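Print this article | E-mail this article
14 shares | 5 comments

4. What the edge does to the open ground

4.1 Looking outward first

I went into the Prulside part of this project thinking I would write mostly about pavement. That's what the word "lot" had put in my head, and it's what the older planning notes from Ninville talk about: surface, drainage, access. Then I sat down with the 207 written answers we collected and found that people hardly mention the ground at all. They write about what's around it. They write about the trees, the buildings that stick up behind the trees, and the sky, and they write about the sky an awful lot.

So I've had to turn the section around, and I'm going to start at the edge and work inward. (Readers who want the surface material can skip to 4.4, where Zaid Obeidat has done a much more thorough job than I would have.)

By "edge" I mean whatever stops your eye when you stand on open ground and look level. In a tight city square the edge is walls and doors. At Prulside it is leaves, mostly. A band of dark trees makes up the horizon, and the apartment-sized blocks behind it only show from a certain floor upward. Maya Nimri, who coded the answers with me, started calling these "floating buildings" in her margin notes, and the name stuck. You lose the entrances and the ground floors, and with them you lose the usual clues about how far away a building is. What's left is a grid of windows sitting on top of a hedge of crowns.

Our respondents were bad at guessing distances, and I say that with affection because I was just as bad. One person put the right-hand block a two-minute walk away and the next person put it at ten. The guesses for the street light were a lot closer together. I think a lamp post helps because we all carry around a fairly good idea of how tall one is — we walk under them every day — and you can work outward from it.

Figure 3. Prulside under heavy cloud, with a pale gray building at either side and the tree line between them. The street light stands above the lower trees on the left. 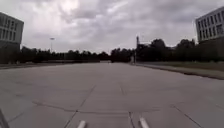 4.2 Low side, high side

The tree line isn't level, and that matters more than I expected. On the left it stays low and fairly flat on top. Moving toward the right it climbs and gets rounder, and then it carries on behind the block. Leen Twal noticed that the answers split along the same line. When people described the low side they used words like "far," "out," and "away." For the high side they used "behind," "tucked," and "closed." We hadn't asked about left or right at all. The question was simply, "Where would you walk to from here?"

I should explain how we handled those words. The whole set of answers runs to 2,588 words, so it was small enough to read by hand several times over, and we did. We marked a word as an edge word if it named or described something at the horizon. Leen and Maya marked separately and then compared, and where they disagreed the word went to me. I mostly sided with Leen on the verbs and with Maya on everything else. We ended up with 697 edge words, which is roughly a quarter of everything people wrote. For comparison, the answers from the Saab site, where the open ground is ringed by shops, were full of names and errands: the pharmacy, the place with the good bread, the bus. Hardly anybody at Saab wrote about the sky.

That brings me to the weather, which I had planned to treat as a nuisance. Our first outline said that overcast answers would be set aside until we had enough clear ones to match them. I'm glad we dropped that rule. A clouded sky over a low tree line isn't a blank, and people didn't treat it as one. They picked out the bright patch and told us about it. They compared the darker banks to hills, wool, wet slate, and (my favorite) an unmade bed. One man wrote that he'd walk "toward the light bit," which gave us a headache in coding, as you can imagine. Is the light bit a place? We argued for most of an afternoon and finally gave it a category of its own.

4.3 Thin things that stand up

After the trees and the blocks, the next thing people wrote about was the uprights. Prulside has several: light poles, a post near the far edge of the pavement, a pole beside the grass strip with a dark fixture near its top, and, out past the trees, something tall and narrow that could be a mast or a tower. I haven't settled on which, and neither had our respondents, who called it an antenna, a chimney, a water tower, and "the tall guy."

It drew more attention than its size would suggest. A good number of people said they'd walk toward it even though they couldn't say what it was, and I suspect that not knowing was part of the appeal. The pale, low building next to it, glimpsed through the foliage, got very little mention by comparison. My working idea is that a thin shape against the sky gives you a direction without promising you anything when you get there. On open pavement, where there isn't a path telling you which way to go, a direction is a handy thing to have.

The pole by the grass does a different job. It stands right where the pavement stops, so it works like a corner. Several people used it to divide what they were describing into "the walking part" and "the green part," and they placed the large building by it too: to the right of the pole, past the pole.

Figure 4. The right side of Prulside, with the large building, the pole at the boundary of pavement and grass, and the tall, narrow structure above the trees toward the center.

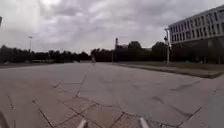
Hanan Ghanem objected, when I read her this part over the phone, that I was giving the uprights too much credit. She thought people will name any object that's easy to name, and that a pole is simply an easier word to write down than a feeling about a tree line. It's a fair point. I went back through the answers with it in mind and found that it holds for maybe the shortest ones, where the pole is the only thing mentioned. In the longer answers, though, the poles nearly always turn up inside a sentence about going somewhere, and I don't think ease of naming explains that.

Yaa Asante suggested a test that I'd like to run at Waltamis, our next site: ask one group to describe the view and another to give a friend directions across it, then see whether the thin things move up the list in the second group. If Hanan is right, they shouldn't budge much. We have the wording drafted, and I've put it in Appendix B, rough edges included.

Back to top
Last updated 27 September 2023 | Contact the authors | All rights reserved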